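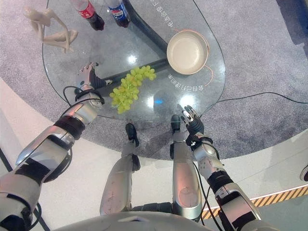
3. Written Feedback After Observed Lessons

Journals > Teacher Education > Full Text

Print this article | E-mail this article

Figure 2. Glass tabletop with a pale figurine, two soda bottles and a cream-colored bowl.

3.1 Setting and materials

The study was carried out in the Mondville district, where student teachers spend the second year of their program in a placement school. Each student teacher is paired with a mentor, who is a full-time classroom teacher at the same school, and is also visited by a college tutor. Mentors observe lessons and fill in a feedback sheet after each one. The tutor reads the sheets before a visit and may add to them.

We collected sheets from 13 placement schools. All of them used the Clestberg form, which the college adopted before our study began and which the schools were not free to change. The form has a box for the lesson topic, a short grid of ratings, and an open space headed "Comments and next steps." Only the open space was analyzed. The ratings were left out of this section; in most schools they were filled in with the same value from top to bottom and told us little about the lesson.

Sheets were copied at the schools and typed up by the second author. Names of pupils, student teachers and mentors were removed at that point. Where a word could not be read, it was marked as unclear and passed to another member of the team. If neither reader could make it out, the comment was kept and the word left blank.

3.2 Unit of analysis

A single sheet often held several pieces of advice, so the sheet itself was too large a unit. We split the text into comments. A comment was defined as a stretch of writing that dealt with one matter, whether it was a phrase or a full paragraph. "Good pace. Watch the back row" was split into two. "Watch the back row -- they were finished early and had nothing to do" was kept as one, as the second part explains the first.

This gave 1682 comments. Splitting was done by Adesuwa Wike and checked by Femi Nwosu, who worked from the typed sheets without seeing her divisions. Most disagreements were over lists, where a mentor had run several points together with commas. We settled these by asking whether a student teacher could act on one item without acting on the rest.

3.3 Coding

Each comment received a code for topic and a code for form. Topic codes were taken from the headings of the college handbook: planning, subject knowledge, questioning, classroom management, assessment, and use of materials. A comment that fit none of these was coded as other. We had expected this last group to be small, but it took in remarks on dress, voice, punctuality and handwriting on the board, and it was used by mentors in every school.

Form codes described what the comment did. We used three. A judgment says that something was good or poor. A description reports what took place in the lesson without saying whether it was good. A suggestion tells the student teacher what to do, either next time or in general. Some comments did more than one of these things. In such cases we coded the one that came last, on the view that mentors tend to end on what they want the student teacher to take away. We are less sure of this rule than of the others, and return to it in 3.6.

Coding was done in Fliso, a program already in use in the department. Lawal Babalola coded the full set. Salamatu Kpodo coded a portion drawn from each school, and the two coders met after each school to compare. Codes changed at these meetings were recorded with a short note. No code definition was changed after the third meeting.

3.4 What mentors wrote about

Classroom management was the most common topic. It came first in all but a few schools, and it held its place through the year, although the handbook asks mentors to move toward questioning and assessment in the second half of the placement. Comments on management were also the shortest. Many were no more than a phrase, such as "noise level" or "settle them first."

Planning came next. Here the comments were longer and referred more often to a particular moment in the lesson. A typical one reads: "You moved on to the written task before the example was finished, and the group by the door started copying from each other." The student teacher can place this comment in the lesson and can see what might be done about it.

Subject knowledge was seldom mentioned in the language classes and more often in mathematics and science. When it was mentioned, it was nearly always to correct an error. Mentors did not often write that a topic had been well understood or well explained. Several mentors told us later that they took subject knowledge to be the college's concern and felt awkward raising it on a sheet that the tutor would read.

Assessment was the topic where schools differed most. In two schools it was close to absent. Both had large classes in the lower grades, and the mentors there said that checking each pupil's work in a lesson was not something they managed themselves.

3.5 The form of the comments

Judgments outnumbered both of the other forms. Praise was more frequent than criticism, and it was also more general. "Well done," "nice lesson" and "good effort" were the most common complete comments in the set. Critical judgments were usually tied to something that could be named, such as an instruction or a worksheet.

Descriptions were rare. This matters for the way the form is meant to work, since the college trains mentors to begin with what was seen and only then to give a view of it. Mentors who had attended the March training session wrote more descriptions than those who had not, though we cannot say whether the session caused this. Attendance was by choice, and the mentors who came may already have been writing in that way.

Suggestions were mostly brief and phrased as orders. A smaller group was phrased as questions: "Could the pairs have been set up before the break?" We coded these as suggestions when an action was clearly in view. Chidubem Ekpo, who read the question-form comments separately, found that most of them came from a handful of mentors and that these mentors used questions on nearly every sheet. It seems to be a habit of the writer more than a response to the lesson.

3.6 Limits of the analysis

The sheets do not show what was said. In every school some talk took place after the lesson, and in a few the sheet was filled in well after that talk was over. A short comment may stand for a long conversation. We have interview notes from some of the mentors, reported in the next section, but no recordings.

The rule of coding the last form in a mixed comment probably raised the number of suggestions. We recoded the mixed comments from one school, Eze, using the first form instead. Descriptions went up and suggestions went down, and judgments stayed in first place. We have kept the original rule in the tables so that all schools are treated alike.

Finally, all sheets came from one form in one district. A form with separate boxes for what was seen and what should be done next might well draw out different writing from the same mentors, and the college has since begun to try one.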